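Wirby Releases Version 6 of Its Motion Planning Software for Two-Arm Workcells
New release brings perception, planning and recovery into a single tool for small parts handling 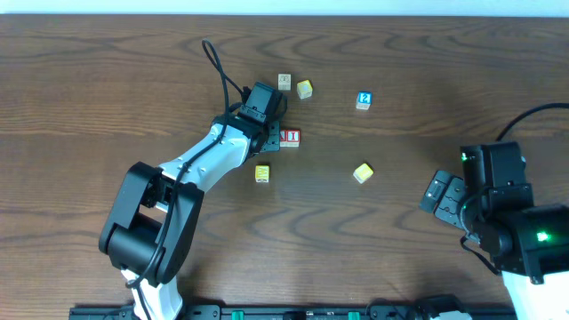
Two arms at a tabletop test station with toy blocks used as handling targets.

GROTNESS, 8 Jun 2018 – Wirby, a developer of control and planning software for light robot arms, today announced the general release of Fludis 6, a new version of its planning package for workcells in which two arms share one surface. The release is available immediately to all customers with a current support agreement.

Fludis 6 takes object positions from a camera, decides which arm should handle which object, and produces paths for both arms on a common clock. Earlier versions required the user to divide the work surface into fixed left and right zones. The new version removes that requirement. Either arm may be assigned any object within its reach, and the planner reserves the space each arm will pass through before a motion is sent to the motors.

"Our customers told us that the fixed zones were the first thing they wanted to see go," said Visitación Lorente, director of software at Wirby. "They were safe, and they were simple to explain, but they left one arm waiting while the other did most of the work. With this release the planner makes that decision for each object, and the operator can see why it was made."

The perception component, Cozma, has been rewritten for this release. It estimates the position and rotation of small objects on a flat surface, including objects turned at an angle to the table edge and objects whose faces carry letters, numbers or other printing. Cozma reports a confidence value with every estimate. When the value falls below a limit set by the user, Fludis holds the grasp and requests a second view.

Patterned work surfaces received particular attention. Strong wood grain, scratches and printed mats can produce false edges that a vision system may take for the outline of a part. Cozma now learns the bare surface during setup and discounts those edges in later views. The setup step takes 5 minutes and is repeated only when the surface or the lighting is changed.

Fludis 6 also accounts for cables. Users may describe the cable loops on each arm as flexible volumes, and the planner will keep the opposite arm clear of them. In previous versions cables had to be covered by enlarging the model of the arm itself, a practice that closed off useful space near the wrist.

Other changes in Fludis 6 include:

A timeline view showing the planned motion of both arms, with reserved space marked at each step.

A replay tool that loads a recorded run and allows the user to plan it again with different settings.

Recovery routines for missed grasps, dropped objects and objects moved by contact.

A command line tool for checking arm calibration without opening the full application.

Support for 16 additional gripper models, including flat plate fingers with mounting holes.

The software was evaluated before release by a group of pilot users, who received a preview build in May. Comments from the group led to several changes, among them a slower default approach speed in the last part of a grasp and clearer wording in the messages shown when a path cannot be found.

"A planner that stops and says nothing is of little use to the person standing next to it," Lorente said. "We spent a good part of the final weeks on those messages. If an arm is held, the screen now names the object, the arm and the space that caused the hold."

Project files created in the preceding version open directly in Fludis 6. Fixed zones saved in those files are kept and may be turned off one at a time. Files from older versions must first be converted with the tool supplied on the download page.

Fludis 6 is offered under single station and site licenses. A site license covers up to 50 stations at one address. Teaching laboratories may apply for a reduced rate through the Wirby education desk. Printed manuals will be sent on request, and the full documentation is available to license holders online.

About Wirby
Wirby develops control, perception and planning software for light robot arms used in assembly, laboratory work and teaching. The company is based in Grotness.

Media inquiries
Wirby Press Office, Grotness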